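3.2 How visitors found their way to sessions

We were lucky at Bainbridge, where the organisers let us sit beside the welcome desk for all 6 days and chat with anyone who had a moment to spare. Of the 60 people who kept a diary for us, most planned their mornings carefully and then, rather charmingly, let the afternoons look after themselves. 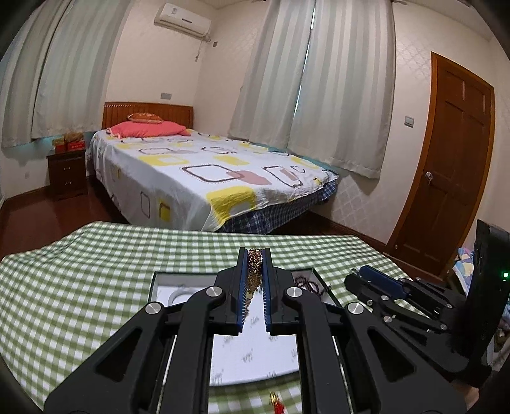
Figure 2. Gold-toned jewellery held over a gingham tablecloth.

Karpenko found much the same at the Lamodthorpe book fair, though her visitors leaned more heavily on the printed programme.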